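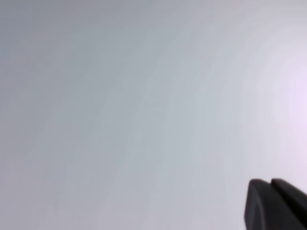
About Fodholm

Fodholm refinishes worktops, tables and shelving for homes, schools and small offices. Most of what leaves our shop is pale: off-whites, soft grays, and a few colors that sit between gray and pink depending on the light in the room. We picked up a name for that kind of work early on and have mostly stayed with it.

The shop is on the north side of Flavstead, in a former seed warehouse. Konrad Leitner started the business there after years of fitting kitchens for other people. He kept meeting customers who were replacing good counters because the top had gone yellow or scratched, and he thought a fair number of them could be saved. The first orders were desks for a school in Doltcombe, 90 of them, all in the same light gray. Some are still in use and a few have been back to us for a second coat.

What we do

We take in flat pieces up to 100 inches long. Each one is cleaned, sanded, filled where needed, and sprayed in our own booth. We also work on site when a counter can't be moved, though that takes longer and we have to seal off the room. Last year we finished 1,156 pieces between the shop and site visits.

We don't do floors or bathtubs, and we don't strip antiques. If you call about one of those, we'll tell you who we would use.

Choosing a color

Pale colors change a lot from one room to the next. A gray that looks plain near a window can turn blue in a corner, and a warm bulb will pull it the other way. We lend out painted sample boards, big enough to lay on your counter, and ask that you keep them for at least two days. Look at them in the morning and again with the lights on. Then call us.

Matte and satin are the two finishes we recommend. We can do gloss, but it shows every wipe mark.

The people

Fatemeh Sadeghi mixes the colors and keeps the card file, which has 726 recipes in it so far. If we painted something for you, she can match it. Aslak Hellström runs the booth. Senad Popescu does sanding and repairs and trains new hires, who spend their first months on sanding only. Brodie Fairweather handles quotes, pickup and delivery - he is probably the person you'll talk to first.

Konrad still checks pieces before they go out, with a hand lamp held low over the surface. If he finds grit or a drip, it goes back to Senad.

Visiting

The front room is open from 8 a.m. to 4 p.m. on working days. Bring a drawer front or a scrap of the old top if you have one. Parking is on the Abbasi Bakery side of the building, and the loading door is around back. We close for two weeks in November to service the booth.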